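The Kisthorpe Bell

A story for a wet evening
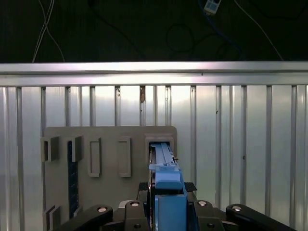 How long does it take to walk from Kisthorpe to the sea?

Most of a morning, if you go by the lane and don't stop to talk, though my grandmother never once managed it in under a day.

She used to put that question to us every September, when the plums were finished and there was nothing left to do in the garden but look at it. We'd all shout out different answers, and she'd shake her head at every one of them, and then she'd cut the cake and tell us about the bell.

Kisthorpe had a chapel in those days, a squat little place with a slate roof, and the bell in it had come off a ship called the Zapata. How a village so far inland came by a ship's bell was a matter of some argument. My grandmother's version was that her own grandfather had won it at cards in Sidmont harbour, and had been so pleased with himself that he set off home with it in a wheelbarrow that same night, without a coat or a lantern or the least idea how heavy a bell gets on a hill.

He had a donkey as well, an elderly grey animal named Titus, who was supposed to be doing the pulling. Titus would go as far as the ford and no further. So there they stood, the two of them, with the moon coming up and the water running over the stones, and my great-great-grandfather (who was a chapel man, when he wasn't at cards) tried prayer first, and then carrots, and then some words my grandmother would only mouth at us over the teapot.

In the end he sat down on the bank and gave the bell a knock with his knuckles, for something to do. It had a lovely low voice, she said, like someone humming in the next room. And Titus put his ears forward and walked straight into the water.

After that it was simple enough. He had to ring the bell every few steps, all the way up the long hill, past the farms and the mill, and by the time he reached the green there were lamps in every window and half the village was out in its nightshirts wanting to know who had died. They gave him soup. They gave Titus a whole loaf, and he lived another 8 years on the strength of it and never did a stroke of work again.

I went back last autumn, for the first time since we sold the house. The chapel is somebody's home now, with geraniums on the step, and I didn't like to knock. But I walked down to the ford, which is just as she described it, only smaller, and I sat on the bank until my feet were cold. A woman came by with two dogs and asked if I was lost. I said I was on my way to the sea.

"Oh, you'll be there by dinnertime," she said, "if you get a move on."

I thanked her, and stayed where I was a good while longer, and had the last of my cake.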